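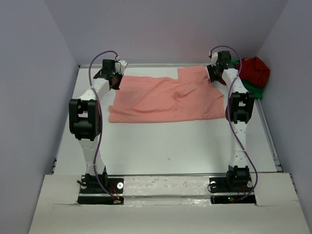

Aufbauanleitung Clondis-Doppelarm › Teil 3: Tuchfalten

Kapitel 3 setzt voraus, dass beide Arme verschraubt und verkabelt sind und sich einzeln ansteuern lassen. Wer noch an Kapitel 2 sitzt, sollte dort bleiben. Das Falten ist der Teil, für den die meisten den Bausatz kaufen, und der Teil, bei dem die Originalanleitung von Clondis am meisten verspricht. »In einer Stunde zum gefalteten Handtuch« steht dort. In unserer Werkstatt hat das bisher keiner geschafft, der nicht vorher schon einen solchen Aufbau besessen hätte. Rechnet mit einem Wochenende und seid misstrauisch, wenn es beim ersten Mal klappt.

3.1 Was ihr braucht

Zwei Arme mit Greifern, beide auf derselben Vorderkante montiert
Eine helle, glatte Arbeitsfläche mit Wänden an drei Seiten
Ein einfarbiges Tuch, das sich von der Platte deutlich abhebt (Rosa geht gut, Weiß gar nicht)
Zwei oder drei weitere Stoffe in anderen Farben zum Gegenprüfen
Die Steuersoftware Cludus, Stand Januar oder neuer
Kabelbinder oder Klettband

Das Handtuch aus dem Bausatz könnt ihr liegen lassen. Es ist steif wie Karton und faltet sich fast von allein, sagt also über den Aufbau nichts aus. Nehmt etwas Weiches, Knittriges.

3.2 Kabel kontrollieren

1. Stromversorgung trennen. Beide Arme von Hand in die höchste und in die weiteste Stellung bringen.

2. Den Verlauf des violetten Kabels vom Greifer bis zur Elektronik am Sockel verfolgen. Es soll über dem Greifer einen freien Bogen machen und am Ellbogen nicht spannen.

3. Am Sockel prüfen, ob die dünnen roten Leitungen fest in ihren Steckern sitzen. Leicht daran ziehen genügt.

4. Schwarze Leitungen so legen, dass sie nicht unter die Montageplatte geraten.

Hinweis: Clondis empfiehlt, das violette Kabel eng am Arm festzubinden. Wir raten davon ab. Zu straff gebunden bremst es den Greifer in der Drehung, und die Software hält das für ein Kalibrierproblem. Große Bögen sehen unordentlich aus, stören aber weniger.

VORSICHT: Ein zu großer Bogen kann beim Ausholen am anderen Arm hängen bleiben. Vor dem ersten automatischen Lauf beide Arme von Hand so nah zueinander führen, wie es die Bewegung später verlangt.

3.3 Grundstellung und Freiraum

1. Strom einschalten und auf die Anzeigen am Sockel achten. Eine grüne Leuchte heißt nur, dass Spannung anliegt. Die Originalanleitung liest daraus »betriebsbereit« – das ist mutig.

2. In Cludus das Profil »Doppelarm Tisch« laden und die Geschwindigkeit auf 23 Prozent stellen. Der voreingestellte Wert ist 100. Damit wirft der Arm das Tuch eher, als dass er es legt.

3. Beide Arme in die Grundstellung fahren. Greifer hoch, Finger offen, Abstand zu den Wänden prüfen.

4. Alles, was nicht gefaltet werden soll, aus der Mitte räumen. Reservestoffe können in einer hinteren Ecke liegen, solange kein Greifer dort aufsetzt. Auf dem Bild liegen sie hinter dem rechten Arm, und so dicht würden wir es für einen unbeaufsichtigten Lauf nicht lassen.

3.4 Tuch auflegen und greifen

1. Das Tuch in der hinteren Hälfte der Platte ausbreiten, die lange Seite quer zu euch. Perfekt glatt muss es nicht sein. Ein Aufbau, der nur gebügelte Stoffe erkennt, taugt zu nichts.

2. Linken Greifer an die obere linke Ecke führen, Fingerspitzen nach unten.

3. Rechten Greifer an die obere rechte Kante führen.

4. Beide Greifer absenken, bis die Spitzen den Stoff gerade berühren. Die Platte darf nicht nachgeben.

5. Finger schließen und beide Arme einen Fingerbreit anheben. Jetzt stoppen und nachsehen, ob auf jeder Seite eine einzelne Stofflage gefasst ist.

Hinweis: Beim Ausbreiten klappt hinten gern ein Lappen um oder richtet sich auf. Steht er neben dem Greifer, fasst dieser leicht doppelt. Streicht ihn beim Einrichten von Hand flach. Später, wenn der Ablauf sitzt, lasst ihn absichtlich stehen und schaut, was passiert.

VORSICHT: Zum Glattstreichen immer erst in Cludus auf Pause gehen. Die Finger der Greifer drücken stärker zu, als sie aussehen, und die Software weiß von eurer Hand nichts.

3.5 Erste Faltung

1. Beide Arme gleichzeitig anheben und nach vorn führen, bis die hintere Kante über der vorderen steht.

2. Langsam absenken, Finger öffnen, senkrecht abheben. Seitliches Wegziehen nimmt den Stoff wieder mit.

3. Ergebnis ansehen und notieren, auch wenn es schlecht ist. Schlägt ein Griff fehl, Tuch neu auflegen und bei 3.4 beginnen.

4. Den Ablauf mit 3 verschiedenen Ausgangslagen des Tuchs wiederholen, dann mit einem anderen Stoff.

Wer die Faltung anlernen will und sie nicht von Hand programmiert, braucht Aufzeichnungen. Wir haben für unseren Aufbau 736 Durchgänge gespeichert, und ein guter Teil davon war Ausschuss, den wir zu spät aussortiert haben. Verworfene Durchgänge sofort löschen.

3.6 Wenn es nicht klappt

Rechter Arm zieht das Tuch schräg: meistens ist die Basis verdreht montiert. Schrauben lösen, an der Vorderkante ausrichten, neu kalibrieren.

Greifer fasst ins Leere: Höhe der Platte in Cludus prüfen. Nach jedem Umstellen des Tischs stimmt sie nicht mehr, auch wenn das Programm »Kalibrierung gültig« meldet.

Falten rechts gröber als links: erst das Tuch drehen. Wandern die Falten mit, liegt es am Stoff. Bleiben sie rechts, liegt es am Arm.

Ellbogen ruckelt: Kabel nach 3.2 kontrollieren. Erst danach die Motoren verdächtigen. Der Ersatzmotor von Ruddock passt mechanisch, verlangt aber einen anderen Stecker. Die Fingeraufsätze von Hanix haben bei uns keinen messbaren Unterschied gebracht – dafür kosten sie ordentlich.

Weiter mit Kapitel 4: Zweite Faltung und Ablegen am Rand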